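20 July 2024

Up before the alarm, out the door with a banana, and on the path to Cukbridge while it was still cool. The plan was the reservoir loop, 5 miles on the map, and my knee has been fine for two weeks, so I went for it. Ground was dry until the second gate, then mud all the way to the footbridge. Need new boots before August.

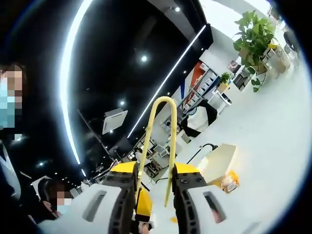
My left heel started rubbing near the pump house. I stopped on the wall and put tape on it, which helped for a mile or so. The tape is from the drawer at work, the big bright open-plan room, and I only had a short piece left in my pocket. I should pack a proper kit. Saw four herons on the far bank and one more flying low toward Vikulholm.

The bakery at the halfway point was closed, with a sign up about a family wedding. Ate the banana there and drank most of my water. 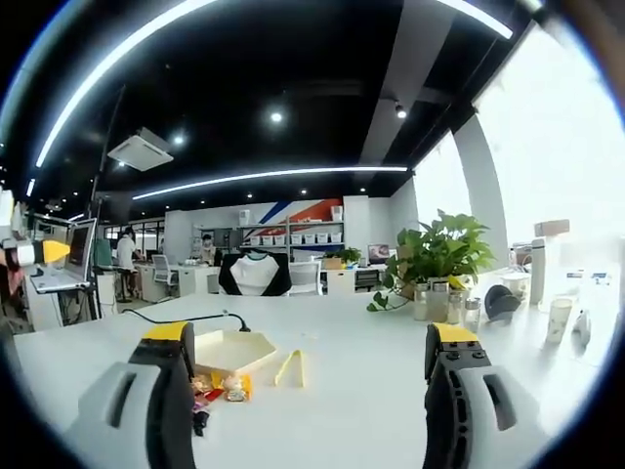
After that it was the long climb, 126 steps according to the board at the bottom. I took two breaks. The view from the top was hazy and I couldn't make out the Zarkville water tower at all. Sat for a while anyway - there was a breeze, and the bench has been fixed.

Came down the road side to spare the knee. More traffic than last time.
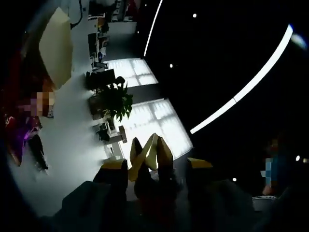
Black ceiling, white light strips.

Missed the bus back by a minute and waited on the curb with my boots off. The blister is about the size of a dime. Home a little after noon, soup and a long bath. Boots are on the back step with newspaper in them.
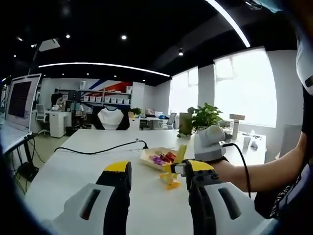
Candy in the cardboard tray, window side of the office.

Wrote down the route for next time - go the other way round and get the steps over with early. Bed by nine.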